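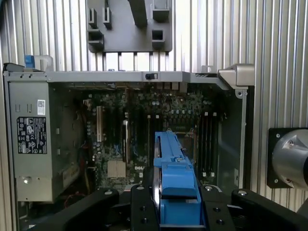

2. Gripper fault on the desktop teardown cell

2.1 Summary

This section covers the period from February to July 1, 2024. The main event was a repeated fault in the teardown cell at Gorness, in which the arm kept pulling on a blue plastic part after the part had stopped moving. No one was hurt. Two computer cases were damaged and one gripper finger was bent. The cell was taken out of automatic mode for the investigation and now runs at reduced speed with an operator at the stop button. Work on the power supply step has been delayed as a result.

2.2 What happened

The task in Work Package 2 is to open used desktop towers and take out parts in a fixed order. The tower lies on its side in the cell. The wrist camera finds the blue plastic part, the jaws close on it, and the arm lifts it clear of the board before the memory and expansion cards are handled.

During the endurance run the arm completed 325 cycles of this step without a stop. On the next cycle the part caught on its way out. The controller should have halted the arm when the pull force passed the set limit. It continued the lift, raised one end of the tower off the table, and stopped only when the wrist joint reported an overload. The tower then dropped back. The motherboard cracked near one mounting point and the left finger was bent out of line.

The finger was replaced and the run was restarted under supervision. The same fault came back at cycle 364. The operator pressed the stop before the tower left the table, but the case rail was bent.

2.3 Cause

Logs from both events were compared with a normal cycle. Three findings are considered firm.

The force limit was not active during the lift. The limit is set at the start of each motion block. A change made in February to shorten the cycle merged the unlatch and lift blocks into one. The limit for the lift was dropped in the merge, and the arm fell back on its default, far too high for this work.

The grip point had drifted. The jaws were closing lower on the part than planned. At that height the pull is off center, and the part tilts and binds against the case. The drift was traced to the wrist camera bracket, where two screws had worked loose.

The tower was not held down. The original risk assessment assumed that the force limit would always act first, so no clamp was specified. That assumption was wrong and the assessment has been withdrawn.

It is not yet clear why the part bound on those two cycles and passed on others where the grip was just as low. Differences between case models may play a role. Kolleck, who supply the gripper, have the bent finger for inspection and have not yet reported.

2.4 Actions taken

The merged motion block has been split again, and each block now sets its own force limit. The controller refuses to run a block with no limit set.

The default force limit in the arm has been lowered to a value safe for every step in the cell.

The camera bracket screws have been fitted with thread lock and marked with paint. The bracket is checked at the start of each shift.

Arm speed is held down in all teardown steps until the new risk assessment is signed.

Changes to motion blocks now need review by a second person before they are loaded. The February change had been tested for timing only.

2.5 Actions open

A case clamp is being designed by Quiambao. The first drawing was returned because the clamp blocked access to the power supply bracket. A revised drawing is expected next month.

The new risk assessment is in draft. Zuweira Odoi is responsible for it and will send it to the program office with the clamp drawing.

The endurance run must be repeated from zero. Cycles logged before the fix will not be counted toward the target in the grant agreement.

2.6 Effect on schedule and budget

Deliverable 2.3, the endurance test report, will be late. We ask that its due date be moved by two months. Deliverable 2.4, removal of the power supply, depends on the clamp and moves with it. Work Package 3, sorting of removed parts at the Clodari site, is not affected and continues as planned.

Direct cost of the two events is $3,440. This covers the replacement finger, the clamp prototype and outside calibration of the wrist joint. The towers were scrap stock and carry no cost. The amount can be met from the equipment reserve and no additional funds are requested.

2.7 Decision requested

Approval of the new date for Deliverable 2.3, and agreement that automatic mode stays off until the clamp is fitted and the risk assessment has been accepted.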